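Jurken Opens Its Setup and Care Notes for the Noh Two-Arm Cloth Cell

TRINDSTEAD, October. For immediate release

Hi from the small crew at Jurken! We build and look after two-arm robots that handle cloth, and today we're putting out the full care notes for our Noh cell, free to anybody who wants them. I wrote most of them myself, usually with a screwdriver in one hand, so forgive the coffee-break tone.

People always ask me about the clever software, and I always end up talking about cables. When I set up a Noh cell I spend most of the first morning on cable routing, joint sleeves and fingertips, and only then do I let it near any fabric. The notes have 52 pages, and 13 of those are about hands alone (I did try to cut it down!).

My favorite part is the cloth check. Once the arms are mounted and the wrist cameras are plugged in, we give the hands plain cloths and watch how the fingers meet the folds. Rubber fingertips get a wipe before every session and a proper look after 100 hours of running. If one has gone shiny or hard, swap it, and please don't try to sand it, I've been there.

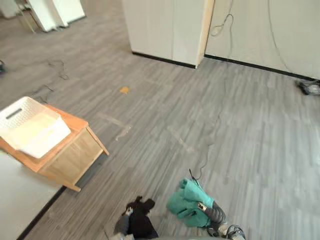
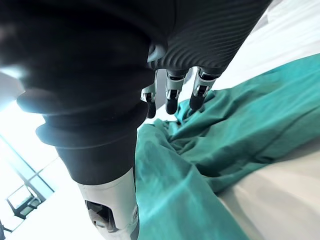
Teal-green cloth at the robot's hand, from the head camera (first) and the wrist camera (second).

The joint sleeves get their own chapter. Run a finger along every ring with the power off and feel for nicks or grit. Then move the wrist slowly through its whole range and keep an eye on the cables at the base of the arm, which like to creep toward the elbow if the ties are loose. I leave about 21 centimeters of slack there, and I mark the ties with a paint pen so I can spot a slipped one from across the room.

There's a repair section too, covering finger linkages, a stuck pin, and what to do when a wrist camera drops out halfway through a session (check the plug first, then the plug again). Everything is in the order I do it, with the part names we use on the Dastonell spares list, so you can ask us for the right piece the first time.

The notes are available now from Jurken's Trindstead workshop, as a printed booklet or a file. If you run a Noh cell and do something differently, write and tell us! The next edition has room for it.

Press contact: the Jurken front desk, Trindstead. Review copies on request.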